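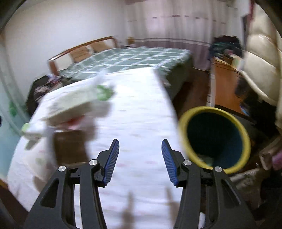
Walking the Emulstead coast path: what changes in June

We get the same email every spring. It asks whether our self-guided walks are "really" self-guided or whether a person with a flag will appear at some point. There is no flag. You get a map, a booklet of route notes, a bed at the end of each day and a phone number that we answer in the evenings, usually with our mouths full.

The Emulstead walk takes five days and starts in Fedness, a town with two bakeries that do not speak to each other. Try both, but hide the bag from the first one. From Fedness you follow the cliffs south to Leltel, and the notes call this stretch "gently undulating." We wrote that in the office, sitting down. A walker who finished last fall has asked us to change it to "up, then down, then up again for no clear reason," and the new booklet will say something close to that.

Starting in June there are three changes worth knowing before you book.

The bag transfer now leaves at 8:30 in the morning. It used to leave at nine, or whenever the driver had finished his coffee. If your suitcase is still upstairs at 8:31 you will be carrying it, and we have seen what a wheeled suitcase looks like after a day on a cliff path. The limit is 23 kilos per bag. Hiking boots do not count if you are wearing them.

The inn at Leltel has given up its smallest room, the one under the stairs, so single travelers get a proper double at no extra charge. Anyone who was fond of the room under the stairs can write to us and we will try to understand.

The inland detour on day four is open again. It adds 2,249 steps by our count (one person, one pedometer, one stop to argue with a goose) and goes around the worst of the mud. Take it after rain. The views are of cabbages, but you will arrive with both shoes.

Prices stay as they were. The deposit is still $100 a person, and it comes back to you if you cancel a month or more ahead. After that it goes to the inns, who have already bought the bacon.

The ferry from Leltel to Chou is not included and never has been, whatever it says on that travel forum. It takes cash only, and the captain's view of large bills is well known along the coast - bring small ones.

New booklets go out with all bookings made after 2018-05-11. If you already have the old one, cross out "gently."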